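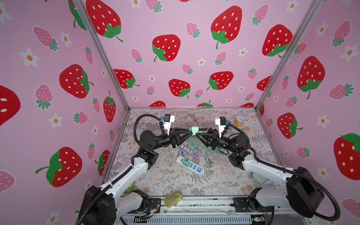

Cotley Site Services – Staff Forum – Workrooms and Equipment

Topic: Power strips and wall covering in the strawberry bay
Thread 1137

Posted by cotley_services, January 15, 2019

Members are invited to comment on two matters concerning the strawberry bay before the workroom rules are revised. The first is the wall covering. The pink paper now lines three walls, and a request has been received to continue the same pattern in the Trernameo workroom. The second is the storage of power strips and charging cables. Replies should be kept to these two subjects.

Reply from trernameo_stores

We support the paper. Red strawberries and white flowers are a welcome change from painted board, and the gray fern pattern underneath goes with them well enough. Our stores hold 40 rolls of plain stock that could be exchanged if the supplier agrees.

Reply from plekton_desk

I must register an objection. A busy pattern on the walls and a second pattern on the work surface make small items harder to find. Charger tips and screws are easily lost against printed leaves. A plain mat should be required for any sorting work.

Reply from trernameo_stores

The objection is noted, but the items sorted there are mostly power strips, and a person does not lose a power strip. I would accept a plain tray for the small parts. 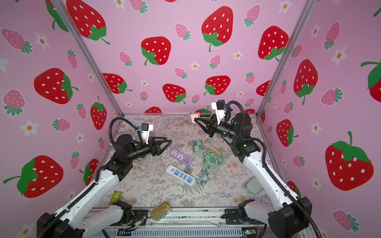

Thịnh Châu
Workrooms Coordinator, Cotley Site Services

Thank you for the replies so far. I will leave the wallpaper to one side and deal with the electrical items.

The lavender strip with two white sockets and USB ports is to be listed as general issue. The strip with blue sockets is to be listed separately. Members have asked for both to be stored under one number, and I cannot agree to this. The next free shelf number is 1049, and it will go to the lavender strip.

Reply from plekton_desk

May I ask whether chargers are to remain plugged in when a strip is returned to the shelf? The Kiều workroom leaves them in. We remove them, and we believe our practice is the correct one.

Reply from kieu_workroom

We leave them in so that each strip goes out complete. Loose chargers went missing every week until last August. I would also ask that cords be wiped before return, as some are scuffed and hold dust.

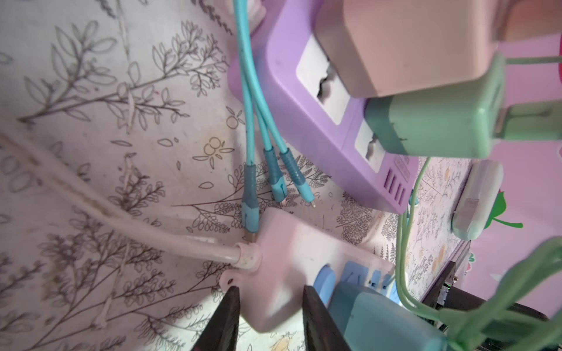
Proposed wording for the shelf rules

Reply from Thịnh Châu

1. All charger bricks and adapters are to be unplugged and placed in the box that belongs to the strip.
2. Charging cables are to be tied singly. The teal ones are to be kept together.
3. Cords are to be wiped with a dry cloth and coiled without a tight bend at the collar.

Reply from kieu_workroom

We can accept items 2 and 3. We do not accept item 1 and ask that our disagreement be recorded.

Reply from plekton_desk

Item 1 has our full support. The question of the plain mat remains open, and I should like it answered before any further paper is ordered.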